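# Werkstattbuch Textilpflege, Eintrag August

Beginn 8 Uhr, Arbeitsplatz am Fenster, anschließend Waschraum. Gegenstand des Eintrags ist die Vorbereitung der Sammelposten für die Wäsche und das Zusammenlegen der Oberteile mit Reißverschluss. Der Eintrag ergänzt die Aufzeichnungen aus dem Juli, in denen ausschließlich Hemden und Flachwäsche behandelt wurden.

## Ausgangslage

Der Posten aus der Ausgabestelle Gurkdale wurde am Vorabend angeliefert und lag in Säcken im Vorraum. Er besteht überwiegend aus Baumwolloberteilen in gedeckten Farben, dazu einige Arbeitshosen und ein Rest Handtücher. Der Lieferschein war vollständig, die Angaben zur Faserzusammensetzung fehlten jedoch bei einem Teil der Stücke. Bei diesen wurde das eingenähte Etikett herangezogen. Wo es herausgetrennt oder nicht mehr lesbar war, wurde das Stück dem Schonprogramm zugeordnet und auf der Karte mit »o. E.« vermerkt.

Die Handtücher gehören nicht zum Auftrag. Rückfrage in Gurkdale ist gestellt, Antwort steht aus. Sie verbleiben bis dahin im unteren Regal.

## Vorbereitung für die Wäsche

Vor dem Waschen werden sämtliche Taschen geleert und die Klappen aufgestellt. In einer Arbeitshose fanden sich Papierreste, die beim letzten Durchgang übersehen worden waren und sich entsprechend verteilt haben. Das Flusensieb der hinteren Maschine wurde deshalb zweimal gereinigt.

Reißverschlüsse werden geschlossen, das Stück anschließend auf links gewendet. Bei zwei Oberteilen lief der Schieber schwer. Sie wurden mit dem Stift der Firma Joltum behandelt und danach mehrfach geöffnet und geschlossen. Ein Schieber läuft seitdem einwandfrei, der zweite hakt weiterhin im unteren Drittel. Dieses Stück geht zur Ausbesserung und wird im Posten als fehlend geführt.

Gewaschen wurde bei 60 °C, soweit das Etikett es zuließ. Für die übrigen Stücke wurde die niedrigere Stufe gewählt. Waschmittel Prumik, Dosierung gemäß Aushang. Der Vorrat reicht voraussichtlich bis zum Monatsende, Nachbestellung ist eingetragen.

## Trocknung

Die Oberteile wurden hängend getrocknet. Die Kapuzen sind dabei nach außen zu schlagen, anderenfalls bleibt die Nahtpartie am Hals klamm, während der übrige Stoff längst trocken ist. Nach 50 Minuten im Trockenraum war die Halspartie bei den dickeren Stücken noch feucht. Sie wurden gewendet und verblieben bis nach der Mittagspause auf der Stange.

Die relative Luftfeuchte im Trockenraum wurde nicht notiert, das Gerät zeigte keinen Wert an. Batterie prüfen.

## Zusammenlegen der Oberteile mit Reißverschluss

Die bisherige Anweisung stammt aus der Zeit, als nahezu ausschließlich Hemden bearbeitet wurden. Auf Stücke mit durchgehendem Reißverschluss und aufgesetzter Tasche lässt sie sich nur eingeschränkt übertragen. Der Reißverschluss gibt eine steife Mittellinie vor, an der sich der Stoff beim Einschlagen verzieht, und die Taschenkante zeichnet sich in der obersten Lage ab.

Maßgeblich ist der Zustand, in dem das Stück auf die Fläche kommt. Wird es aus dem Korb genommen und unmittelbar gefaltet, so liegen Ärmel und Vorderteil verdreht übereinander, und jede Falte wird in die fertige Lage übernommen. Das Auslegen ist daher als eigener Arbeitsschritt zu behandeln.

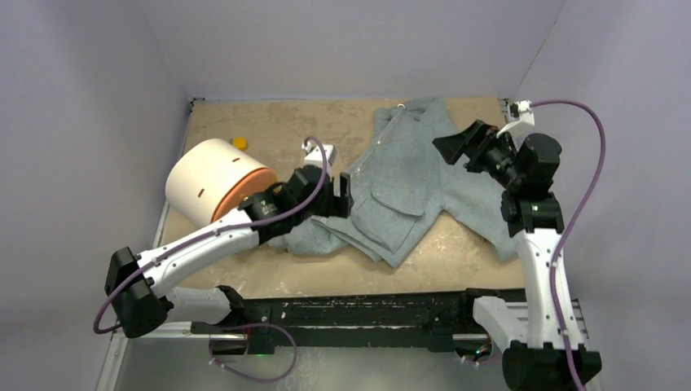
»Für das Auslegen würde ich stets am Saum beginnen und die Ärmel zuletzt ordnen«, wurde aus dem Kollegenkreis hierzu angemerkt; am Kragen anzufassen führe nur dazu, dass sich das untere Ende erneut zusammenschiebe. Ferner wurde angeregt, die Taschenklappe vor dem ersten Einschlag glattzustreichen und nicht erst am fertigen Stück.

Der Hinweis wurde aufgenommen. Bis auf Weiteres gilt folgende Reihenfolge:

1. Stück mit der Vorderseite nach oben ablegen, Saum zur bearbeitenden Person.
2. Saumecken fassen und auseinanderziehen, bis der Reißverschluss gerade verläuft.
3. Taschen flach streichen, Klappen schließen.
4. Ärmel ausstrecken, Bündchen ausrichten.
5. Wenden. Die Rückseite liegt nun oben.
6. Seitenteile mit Ärmeln zur Mitte einschlagen, die Ärmel parallel zur Kante nach unten führen.
7. Kapuze, sofern vorhanden, nach unten klappen.
8. Vom Saum her zur Hälfte legen, danach nochmals zur Hälfte.

Schritt 2 nimmt die meiste Zeit in Anspruch. Er darf nicht durch Ziehen am Schieber abgekürzt werden, das Band wellt sich sonst dauerhaft. Bei weicher Baumwolle genügt es, mit der flachen Hand von der Mitte nach außen zu streichen.

Die Faltschablone Nomura wurde versuchsweise eingesetzt. Für Hemden bleibt sie zweckmäßig. Bei den dickeren Oberteilen rutscht sie auf dem Rücken, und die Kapuze steht über. Eine breitere Ausführung wäre zu prüfen, eine Bestellung wird vorerst nicht ausgelöst.

## Stapelung und Ablage

Fertige Stücke werden mit der geschlossenen Kante nach vorn gestapelt. Die Stapel sind niedrig zu halten, da die Reißverschlüsse sich gegeneinander verschieben und die oberen Lagen seitlich abrutschen. Am Nachmittag ist ein Stapel im Regal umgefallen und musste vollständig neu gelegt werden. Größen werden nicht gemischt. Die Größenkarten liegen in der Schublade unter dem Bügelplatz, die Karte für die kleinste Größe fehlt und ist nachzufertigen.

Dunkle und helle Stücke werden getrennt abgelegt, auch nach dem Waschen. Auf den hellen Handtüchern waren graue Flusen festzustellen, die vermutlich bereits aus den Säcken stammen.

## Offene Punkte

- Antwort aus Gurkdale zu den Handtüchern.
- Oberteil mit hakendem Schieber: Ausbesserung oder Austausch des Schiebers.
- Batterie des Feuchtemessers.
- Anweisung »Hemden und Oberteile« in getrennte Blätter aufteilen, Entwurf des zweiten Blattes nach obiger Reihenfolge.
- Flusensieb vorn wurde noch nicht kontrolliert.

Nachtrag, 16 Uhr: Der vordere Trockner wurde geöffnet, das Sieb ist gereinigt und wieder eingesetzt. Der Deckel schließt auf der linken Seite nicht bündig. Der Betrieb ist möglich, die Meldung an die Haustechnik liegt im Ausgangsfach.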